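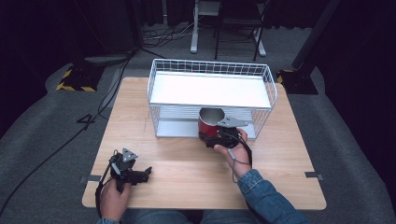

Roswitha Hofstetter got off the bus at Praren a little after four and walked the rest of the way to the house. It was March and the road was soft at the edges. She had the key in an envelope with the lawyer's name on it.

Her aunt had lived there for 19 years without ever inviting her. They had sent cards. The last card said the roof was fixed and the plums had been poor.

Hermine Aigner from next door was waiting at the gate with her coat buttoned wrong.

"You'll want the stove lit," she said. "I did it already."

They went into the kitchen. Hermine sat down at the table as if she sat there every day, and Roswitha understood that she had.

"She told me you'd sell," Hermine said.

"I haven't decided."

"There's a man in Harnar who buys houses. He gave the Caputo family a fair price, I'll say that for him. Then he let the place fall in."

Roswitha put the envelope down. She had planned to stay one night, look through the papers, and take the early bus. She ran her hand over the wood while Hermine talked about the man in Harnar.

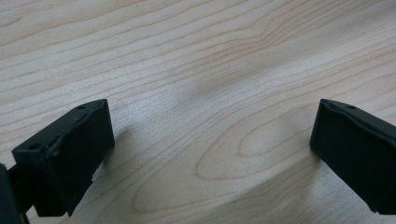
The grain ran in long, thin lines.

"Did she ever talk about my mother?" Roswitha asked.

Hermine looked at the stove.

"She talked about a boat," she said. "The two of them rowed out to the island when they were girls, and your mother lost an oar. They had to shout until somebody came. She told it every winter. She did both voices."

Roswitha had never heard about a boat. Her mother had been afraid of water and would not cross the bridge at Parnura on foot.

"How old were they?"

"Your mother was nine. She'd be 80 now, wouldn't she?"

"Yes. In June."

Hermine got up and put another log in. Then she took 2 cups down from the shelf without having to look for them, and filled the kettle.

"Who shouted?" Roswitha asked.

"Your mother. Your aunt said she was too busy laughing." Hermine set the kettle on the stove. "Take your coat off. I'll tell you the whole thing, but it's long."

Roswitha hung her coat on the back of the door and sat down.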